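Review: the Pasell Good Handling Card Set for hand-held gripper work 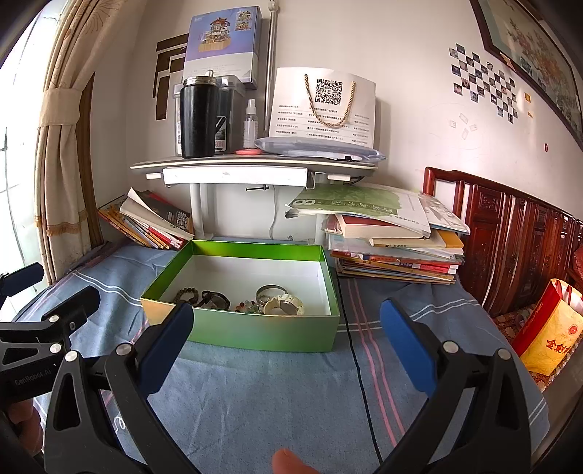
I've been using the Pasell cards for a bit over 12 weeks now, mostly for small household jobs like sorting jewellery, and I'm a real convert. They're a set of 55 laminated cards on a ring, each one with a single rule for people recording tasks with a hand-held gripper, and the whole lot is written in plain words (hooray!).

The section I keep going back to is "Before you start". Check the pads for grit. Check every screw you can reach. Open and close the jaws fully, with your fingertips well clear of the hinge. It sounds like fussing, but it takes me no time at all and I've caught a wobbly screw that way already.

Small items get their own run of cards, which I was thrilled to see. Bracelets and beads are rotten things to pick up, and the advice is spot on – come in slowly, close on one piece at a time, and if something drags along with it, put both back and start over. A fumble gets labelled as a fumble. Natsumi Katayama at Cleltton put me on to that card and I've stuck to it ever since, even when I'm tired and would love to call it near enough.

I also like the rules for working in people's homes. Ask first, leave furniture where it is, and keep names and addresses out of view. Cables get a card too. Mine now has a coffee ring on it.

Grumbles? The ring is too small, so the cards bunch up when you flip them, and the colour coding is hard to follow under a warm lamp. The bit on cleaning the pads could be twice as long – I had to write to Makis Makris at Tistcombe to find out which cloth to use. And card 3 repeats most of what's on card 12.

I paid $55 for the set, posted, and I'd happily pay it again. A second edition is due in April with a bigger ring, and I've already put my name down for one!

Posted February 14, 2021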